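Can machines do the chores yet?

Marska's November gallery looks at table clearing, a job most households do every evening. The soft things are the slow part. Tissue packs crush and pouches slide.
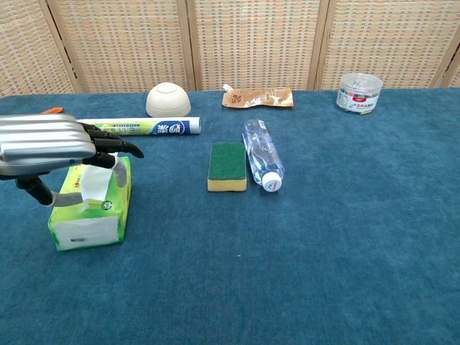 Issue 107

Fingertips on either side of the tissue, one pack among kitchen odds and ends. Drekitz gives its hands 20 tries at each item and publishes the misses too.

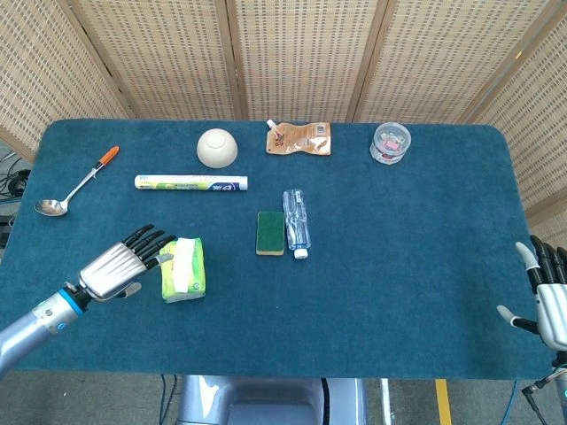 A person clears a table like this in 30 seconds. The best machine time sent to us so far is well over that, and a dropped bottle still ends the run. Shop shelves are closer, and we will cover those next.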